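Gomthorpe Play Kitchen
Play Food and Serving Sets
Tea Table Set

Product code 2620
In stock, sent from Flusside

The Tea Table Set gives a nursery, playgroup or family playroom enough to lay a small table and serve a pretend tea. It comes with a round bowl, a large round plate, a rectangular woven basket and a bag of toy bakery pieces. The food can be bought again on its own, under code 1019, if pieces go missing.

The basket is a braided weave with a thick rope-style rim, so small hands have something to hold when it is carried from shelf to table. It is sold in orange or in natural. The bowl is white outside and light grey inside. The plate is white with a slight lavender tint and has a raised rim.

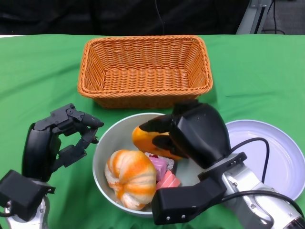

Tea Table Set with the orange basket, on a green tablecloth. Tablecloth sold separately.

Bakery pieces include two pink cakes, one of them a slice with a white layered side and a small red decoration on top. There is also a ribbed bun in cream and orange. Colours vary a little between batches.

Using the set
Most groups keep the food in the basket and let the children fill the bowl or plate for each other. It also works for sorting by colour, or for a shop counter with the plate as the display.

Care
Wash the bowl and plate in warm soapy water. Wipe the food with a damp cloth and leave it to dry before putting it away. Do not soak the basket. Brush out crumbs and sand with a dry brush.

Ordering
Single sets are packed in one box. Nurseries ordering 2 or more sets can ask for mixed basket colours by writing to Jade Penner in the Draststead office. Please give the product code and the delivery address in the same message.

Spare plates and bowls are out of stock until April. Spare baskets are available now in both colours.

Returns
Unused sets can be sent back in their box within a month of delivery. Please put the packing slip in with them.

Page updated Jan 23, 2026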